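Games room walk-through, November, with comments

Rinley Community Hall, upstairs room. Done before the evening session, 4 pm start. OK = fine, FIX = needs doing, WATCH = look again next time. Comments typed up off the clipboard so forgive the spelling.

DOOR AND WAY IN

1. Main door opens all the way, nothing behind it - OK
Comment: coat rack had crept over again. Pushed back to the wall. If you hang more than a few wet coats on it, it walks.

2. Door closer, shuts by itself, doesn't slam - WATCH
Comment: shuts, but fast. Caught my heel. Two turns on the screw last month helped for a while. Hall has been told.

3. Stairs, handrail tight, treads clear - OK
Comment: one rubber nosing lifting at the top, left side going down. Pressed flat, didn't stay. Calling that a WATCH really.

4. Second exit (back stairs) unlocked from inside, sign lit - OK
Comment: Sign lit. Somebody left the folding easel leaning right across the bar. Moved. Please don't lean things there, not even for five minutes.

5. Capacity notice up and readable - OK
Comment: still says 40. We are nowhere near that on a normal night, tournament night is another story. Count heads at the door for those.

LIGHTS AND POWER

6. All ceiling lights working - FIX
Comment: tube over the window end flickers. Bad one to have flickering, that's where the long games get played and people stare at it for two hours. Sent to Hindham Electrical with the last work list, no date back yet. Until then leave that row off and use the others.

7. Outlets, no cracked covers, nothing scorched or wobbly - OK
Comment: checked all of them by hand. The one behind the bookcase I could only see, not reach.

8. Extension cords, not daisy chained - OK
Comment: was a FIX, now OK. Found one power strip plugged into another under the tea table. Separated. The kettle gets its own outlet, always.

9. Cords and cables off the walking routes - WATCH
Comment: see tables section, item 18.

10. Portable stuff tagged and in date - FIX
Comment: kettle tag worn off, can't read it. Heater is fine. Clock chargers fine. Kettle stays in use tonight only if someone can find the test sheet, otherwise flasks. (Later: no sheet. Flasks.)

FLOOR

11. Floor dry, no spills - OK

12. Carpet tile edges flat - FIX
Comment: same two tiles by the radiator. Double sided tape isn't going to do it forever. Warkanden Flooring quoted for a proper re-stick, waiting on the hall to say yes.

13. Aisles between tables wide enough for a wheelchair - OK
Comment: after moving them. They weren't when I walked in. Use the little pencil marks on the floor when you set out, thats what they're for.

14. Bags under tables, not in the aisle - can't check, room empty of people when I did it
Comment: say it at the start of the session. Say it again at the break.

TABLES AND CHAIRS

15. Table legs locked, no wobble - FIX
Comment: one folding table has a catch that doesn't click. Taken out, stood against the wall in the store with a DO NOT USE note on it. Please leave the note on. Somebody took it off last time and used it for the raffle.

16. Tabletops clean, no splinters or sharp corners - OK
Comment: wiped down. Old sticker gunk on a couple, gets on sleeves, no danger.

17. Chairs, all feet have caps - FIX
Comment: 28 chairs looked at, 4 with a cap missing. Those four are stacked separately by the sink. They scratch the floor and they slide. Caps are a standard size, cheap, I'll pick some up.

18. Cables on tables don't hang where a knee or a bag strap will catch them - WATCH
Comment: table with the blue and red set. Black cables run across the white top and over the left edge. No chair on that side please, and nobody squeezing past it. Left a gap when I laid out the seats, keep the gap.

19. Drinks kept off any table with something electrical on it - WATCH
Comment: sign made, sign fell down, sign back up with better tape. Lidded cups only at the window end as well, for the sake of the wooden sets.

BOARDS, PIECES, CLOCKS

20. Boards flat, corners not curled - OK
Comment: vinyl ones were rolled the wrong way out again. Print side out when you roll them, then they lie flat.

21. Pieces complete, boxes closed - FIX
Comment: one club box short a black knight. Check your pockets. There's a spare in the tin but it's a size too big and everybody complains.

22. No broken or sharp pieces - OK
Comment: a rook with a chipped crown, filed down, fine now.

23. Small pieces out of reach of toddlers - WATCH
Comment: junior session lets out as younger brothers and sisters turn up. Pawns are just the wrong size. Lids on the boxes before the doors open, not after.

24. Games left set up are meant to be left set up - OK
Comment: only one standing when I came by, the blue and red one. Not touched. Position is mid game.

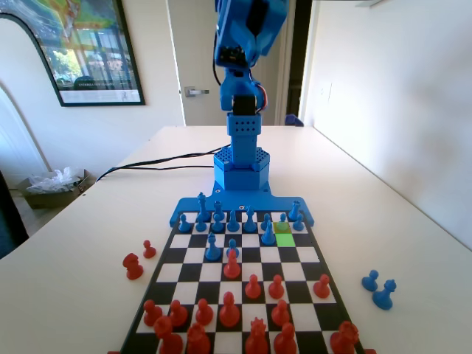 Walk-through and comments: evening session desk, Rinley games room
Updated November

For anybody putting the pieces back: blue is at the far side, red on the near half. Small blue pawn goes on the yellow square, over to the right. Green square right in front of it stays empty. Blue rooks are still home in their corners. On the left-center a blue pawn has gone up to meet a red piece, nose to nose, with a bishop beside it. If in doubt leave it lying and tell the desk - better a knocked over pawn than a guess.

25. Board sits clear of the table edge on all sides you sit at - OK
Comment: general one, for every table. A forearm's width in front if you can. Elbows send more pieces to the floor than anything else in this room.

26. Clocks working, batteries not leaking - FIX
Comment: one digital had white crust round the spring. Battery out, bagged, cleaned the contacts with a dry cloth. Wash your hands after. Clock on the shelf with its battery door open, don't refill it until somebody's had a proper look.

27. Demonstration board hung securely - OK
Comment: both hooks in. Gave it a good tug. Only hang it with two people, it's heavier than it looks and the first hook always pops off while you're doing the second.

KITCHEN CORNER

28. Hot water not reachable by kids - OK, since flasks tonight. Flasks to the back of the counter, spouts facing the wall.

29. Sink drains - WATCH
Comment: slow. Coffee grounds. Bin them, don't rinse them.

30. Fridge cold, nothing growing in it - FIX
Comment: something growing in it. Thrown out. Tub and all, sorry if it was your tub.

31. Cookie tin labelled for nuts - OK
Comment: relabelled, the old label had gone see-through with butter.

FIRST AID AND FIRE

32. Extinguisher in place, pin in, needle in the green - OK

33. Fire blanket on hook - OK

34. First aid box stocked - FIX
Comment: out of small bandages, down to the huge ones. Eye wash in date but only just. Restock from Bermúdez Pharmacy on the corner, they keep the refill packs behind the counter, ask. Put the receipt in the box lid.

35. Accident book and a pen that works - OK
Comment: the pen is on a string now. One entry from last session, a pinched finger, folding table, the same one as item 15. So that table is really not coming back out.

36. Emergency numbers by the phone - OK
Comment: rewritten bigger. Hall address written underneath in full, callers always forget it.

WINDOWS, HEAT, AIR

37. Windows open and stay open - WATCH
Comment: middle sash drops if you let go of it. Prop is on the sill. Use the prop. Don't use a chess box as the prop, found dents.

38. Radiators on, nothing draped on them - OK
Comment: one scarf. Lost property.

39. Stuffiness - WATCH
Comment: gets thick in here by the second round. Crack the end window at the break even when people moan about the cold.

CLOSING DOWN (for whoever has the keys tonight)

- flasks emptied, counter wiped
- clocks off, chargers unplugged
- box lids on, count the knights
- blue and red table left as is
- end window shut, prop back on sill
- back exit still clear, easel not on it
- flickering row switched off at the panel as well
- lights, door, try the handle

STILL OPEN FROM LAST TIME

Window end tube. Carpet tiles. Door closer. Fridge seal, which I forgot to look at again, will do it next round. Stair nosing is new. Chair caps and bandages are mine, should be sorted by the next session. Anything you spot that isn't on here, write it on the back of the clipboard sheet with a time on it and not just "chair broken", becuase I then have to go sit on all of them.

Contact: Rinley Games Room desk, upstairs, evenings | © Rinley Community Hall | Back to top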